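The bag of bags, and other things I was told to fix

I have now read three separate articles telling me that the way I keep plastic bags is a sign of something. Clutter, anxiety, a poor relationship with my mother's kitchen, take your pick. The latest one came recommended by a reader after my post on pantry jars (still not convinced by the jars, thanks for asking) and it promised to change how I felt about the cupboard under the sink.

My cupboard under the sink is fine. It has a bucket, a scrubbing brush, dish soap, and one large bag stuffed with all the other bags. Everyone I grew up with in Irnthorpe had the same arrangement. You pushed new ones in at the top and pulled old ones out of the top, so the ones at the bottom were probably older than I was.

The article wants you to fold them. You lay each bag flat, smooth out the air, fold it lengthwise into a strip and then turn it up corner over corner until you have a tidy little triangle. These go in a box, standing up, sorted by size and colour. The author says it takes no time once you have the knack. I gave it 90 minutes on a wet afternoon and I did not get the knack.

My trouble is the thin ones. The heavier grocery bags behave all right, more or less, and I'll admit a stack of them looks neat. But the light ones won't lie flat for anybody. You press out one wrinkle and it moves over two inches and comes up again.

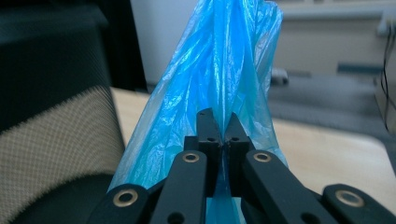
Blue plastic is the worst of the lot as far as I'm concerned, at least the see-through sort, which clings to your sleeve and floats off the table if you breathe near it. I finished 9 triangles, and two of those came undone in the box while I was making tea.

So then I looked at dispensers. Flandmont makes a fabric tube with elastic at both ends, stuff in the top and pull from the bottom, and Akell has a metal version you screw to the inside of the door. The Akell one says it holds 100 bags. I doubt that very much, and I'd like to know whose bags they tried it with. I also don't see why I'd pay for a special container for something I already keep in a free container made of the same stuff.

What I will concede is the sorting. I tipped the whole lot out on the floor and a fair number had holes or split handles, and there's no sense in storing those. They've gone to the drop-off bin. The rest I scrunched, put back, and shut the door on. Scrunching takes a second and a scrunched bag fits in a coat pocket, which the triangles also do, I suppose, if you're the kind of person who has any.

I'm leaving the box of seven where it is until May – partly to see if I ever reach for one. So far I've gone for the scrunched ones every time.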